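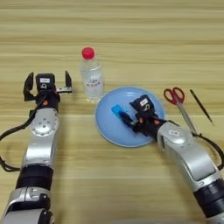 1/ The county ethics board says it will now "look into" its own chairman's travel. Look into it with what? The board has no subpoena power, no investigator and a rule that complaints stay sealed until the members being complained about agree to open them. It's like handing somebody a pair of scissors and a water bottle and telling them to go audit a landfill.

Posted by Ehab Ezzat
September 5, 2026

2/ Quick recap for those who had better things to do in August. Board chairman Anas Morsy took a trip paid for by Stalliretti, the paving company. Three nights, hotel and meals. Stalliretti had a road contract up for renewal in front of the county commission the same month.

3/ Morsy says the trip was "educational." He toured an asphalt plant. I have read the itinerary his office handed out and the plant tour takes up 2 hours of it. The rest is listed as "regional dialogue." I'd love to know which region and who was doing the talking.

4/ Is it illegal? Probably not, and that's my complaint. The gift limit in the county code is $465 per "occasion." The code doesn't say what an occasion is. Morsy's lawyer says each dinner is its own occasion, each hotel night is its own occasion, and the airfare is "transportation," a word the gift section never mentions.

5/ By that math you could buy a man a boat as long as you paid for it one plank at a time.

6/ People keep telling me the commission would never have renewed Stalliretti as a favor. Maybe so. The commission's lawyer also told us in the spring that there were no outside trips to report. Then the trip showed up. So forgive me if I want paper.
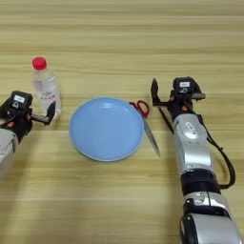 Light blue plate, scissors and a bottle of water on a table.

7/ On to the "reform package," which Commissioner Houda Lahlou announced with a lot of flags behind her. I read the whole draft. It's 10 pages and four of them are definitions. "Occasion" is not one of the things defined.

8/ What it does have: a required training video, a new hotline and a pledge. The hotline rings at the county attorney's office. The county attorney is hired by the commission. If you call to report a commissioner, you are calling somebody whose job depends on that commissioner's vote.

9/ I asked Lahlou's office about that. They said the attorney "takes independence seriously." I don't doubt it. I take dieting seriously.

10/ The pledge I can't even be mad at. It's a paragraph saying officials will "strive to avoid the appearance of impropriety." No penalty for failing. You can't fail at striving, I guess.

11/ Some of you will say I only care because it's Morsy and I didn't support his appointment. Go back and read what I wrote when the last chairman let Arkesow pay for the holiday reception. I was a pain about that one too, and I'd voted for the guy who appointed him.

12/ What would change my mind: define "occasion," put trips in the gift section by name, and let somebody outside the courthouse answer the phone. Tawfik County next door did the last one with a retired judge on a part-time contract. I'm not sold on how well it works over there, but at least the calls leave the building.

13/ Draft comes up for a vote at the next commission meeting. Public comment is 3 minutes a person and sign-up closes before the meeting starts. I'll be there. I expect it to pass as written.

COMMENTS

Kenza Helmy: The hotel nights thing made me laugh out loud. Try telling the IRS every paycheck is a separate occasion.

Amr Belhaj: You left out that the road Stalliretti did last time is still in good shape. Not everything is a bribe.

Ehab Ezzat: Amr, I like the road. I'd like it just as much if they hadn't bought dinner.

Iva R.: does the sealed complaint rule apply to old ones or only new ones? I filed one two years ago and never heard a thing

RECENT THREADS

Who wrote the courthouse parking bid?
The recall petition and its very odd signatures
Commission minutes are late again
What a "special session" costs you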